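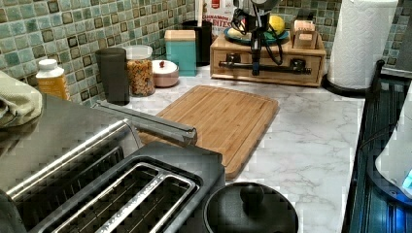

About Rerkar

Rerkar is a relationship advice service for gay, bi and queer adults. Letters, one-on-one talks, a few groups. Started as a mailbox, still mostly a mailbox.

How it started

Wojciech Walczak was answering letters for a free city paper. Paper folded in July. Letters kept coming, forwarded by the old office in a big envelope every couple weeks. He kept answering them at night, no column to print them in, just wrote back. Wanda Urbańczyk was a couples counselor two floors up in the Domański building and got tired of hearing him type through the stairwell door. She took half the pile. That was the first Rerkar, more or less.

Since then we've answered 1,542 letters. Every one gets a reply from a person. Some replies are two lines. One was eleven pages (Wanda, don't ask).

What people write about

Coming out late, often after a marriage. Moving in together and regretting it by the second rent check. Opening up a relationship when only one of you wants to. Exes who stay in the friend group. Parents who are "fine with it" but won't say the boyfriend's name. Being 50 and dating for the first time. Jealousy, a lot of jealousy. Sex, too – wanting more, wanting less, not knowing how to bring it up. You don't have to dress any of it up for us.

What we do

Letters. Free. Write to us through the form or on paper, sign it however you like. We aim for 26 days or less, paper takes longer. We only publish a letter if you check the box, and we change names, towns and jobs before anything goes out.

Talks. Fifty minutes, by phone or in person, singles or couples. Sliding scale, 100 dollars at the top end. Tell us what you can pay and we go from there. No proof needed.

Groups. Three running right now: newly out, long-term couples, and dating after a breakup. Saturday mornings, 10 to 11:30. Newly out fills up fast so get on the list even if it says full, people drop out all the time.

Clomerov. Our newsletter. Two letters and two replies per issue, sometimes a third reply when Wojciech and Wanda disagree, and those are the ones readers forward to eachother. Back issues are on the archive page, except the first four, which we lost when we switched mail programs. If you have them please send them over!

Who we are

Wojciech Walczak – letters, newsletter, dating group. Nineteen years of advice writing. Not a therapist and will tell you so. Blunt in print, softer on the phone.

Wanda Urbańczyk – talks, couples group, newly out group. Licensed counselor. Also does the books, so billing questions go to her, please not on Mondays.

Plus six trained readers who sort the mail and draft first replies. They go by first initials only, their choice. Everything they write gets read by Wojciech or Wanda before it's sent.

What we don't do

We're not a crisis line. If you are in danger or thinking about hurting yourself, call 988 or 911, please do that first and write us after. We don't do legal advice, custody stuff, or immigration. We don't write to your partner for you. We don't tell anyone you wrote, and that includes husbands who call up asking. Adults only, 18 and up.

Money

Paid talks cover most of it. Reader donations cover the rest – 200 people give monthly, mostly small amounts. No ads, no dating app sponsors. We were asked, we said no, it got awkward.

Where to find us

Domański Building, third floor, 14 Usov Street. Buzzer says Urbańczyk, we still haven't changed it. Elevator works but is slow. Office open weekdays noon to 6, groups use the side entrance. Street parking only and it's bad, take the bus if you can.

New readers wanted

We train twice a year. You need to write clearly, keep your mouth shut about the mail, and be OK with being edited hard. Send a page about yourself and a sample reply to any letter in the archive. No resumes, we don't read them. Next round is small, probaly two spots.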